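I keep this repo for myself and for the handful of people in our club who ask me for "that spreadsheet with the climbs in it." So hello, handful of people! It's a log of ascents, attempts and turnarounds on Batitz, along with the two lower tops on the same ridge (Grewal and Akach), typed up from paper hut registers and a pile of trip reports.

Last cleaned up: December 2, 2019

## What's in the folder

- `ascents.csv` — one row per party, per day out
- `people.csv` — one row per climber who agreed to be listed
- `routes.csv` — the 7 routes we have names for, with start point and usual descent
- `notes/` — my scribbles, unsorted, read at your own risk

The main file is `ascents.csv`. Columns:

| column | what it means |
|---|---|
| `party_id` | made-up number, never reused |
| `day` | the day they left the hut, not the day they topped out |
| `route` | matches `routes.csv` |
| `size` | how many people signed the register |
| `high_point` | `summit`, `foresummit`, `col` or `below` |
| `oxygen` | left over from the old template, always blank, ignore it |
| `source` | `hut`, `report` or `told` |

That `day` column trips everybody up, me included. A party that leaves the hut before midnight and tops out at breakfast gets the earlier date. Garnet Fehr set it up that way when he started the paper version, and I didn't want to renumber his whole life's work, so it stays.

## Where it came from

Most rows are from the hut registers. There are 8 of them, and I typed them in by hand over one long winter (tea stains and all). Garnet lent me his own notebooks for the stretch where the hut was closed for roof repairs. Carter Fraser did the second pass, reading my rows back against the paper, and he caught a lot. If you find a mistake now, it's probably in `notes/`, which he very sensibly refused to look at.

Rows marked `told` are exactly that. Somebody told me, usually over dinner, and I wrote it down when I got home. I like having them, but please filter them out before you claim a first anything.

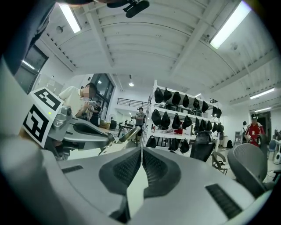
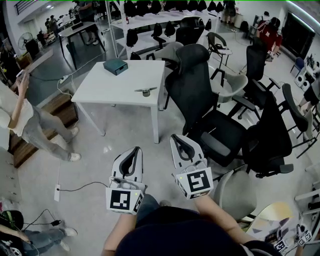

**Does reaching the foresummit count as climbing Batitz?**

In this log it doesn't. The foresummit gets its own value in `high_point`, and only rows marked `summit` go into the yearly totals. If a register entry just says "top" and the weather that day was bad, I put `foresummit` and add a line in the notes.

## Known problems

- Spelling of names is all over the place before the third register. I merged the ones I was sure of and left the rest alone.
- 51 rows have no route. The party signed out, signed back in, and wrote nothing else. Thanks, folks.
- Winter trips are thin. The hut is locked until April, so winter parties only show up if they wrote a report or called me.
- Party size is the size at the hut door. If two people turned around at the col and the rest went on, you'll see one row with the highest point anyone reached. I keep meaning to split these up and I keep going climbing instead.
- Grewal is undercounted, no question. People walk over it on the way to something else and don't bother to write it down.

## Using it

Any spreadsheet program will open it. The files are plain UTF-8 with commas, and blank means unknown (never zero!). There's a little script called `ternix` in the top folder that makes the yearly table:

```
python ternix.py ascents.csv --by year --skip told
```

Leave off `--skip told` and you get the dinner stories too. It's slow on my old laptop but it gets there.

Use the data for whatever you like, as long as you don't sell it and you mention the hut registers. Please don't try to work out who the unlisted climbers are. A few people asked to be left out, and their rows only show party size and high point.

## Adding your trip

Open an issue or just email me. I need the day you left, the route, how many of you there were and how far you got. Turnarounds are very welcome — I have plenty of my own in there, including two from the same week on Akach, in the same whiteout, at pretty much the same rock.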